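November, by Mitsuko Higuchi
Filed under: Student Projects / Hardware Reuse

2. The open case

Our Brurinard project studies how old office computers can be sorted for parts. I put the tower on its side on the slatted table, so the board can be reached from above. The side panel was removed before I began my notes.
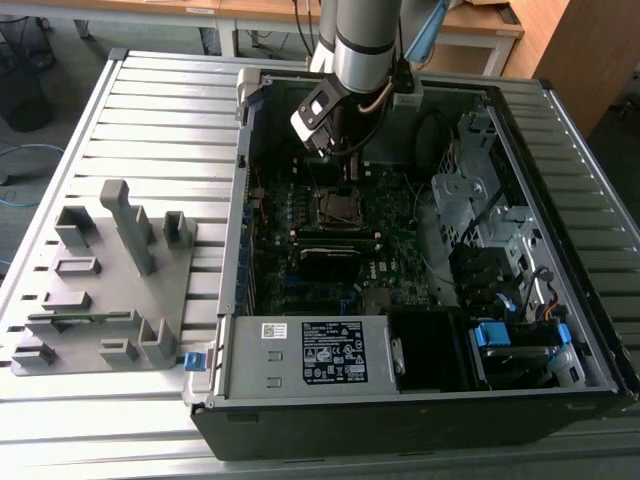
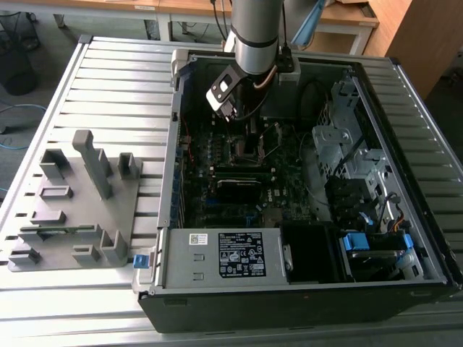
The open tower, with its dark green motherboard and silver power supply.

3. Notes on parts

Each part gets a line in the Granano sheet, which has space for 48 entries. I wrote "DELL" for the board, as printed on it. Cables are listed last.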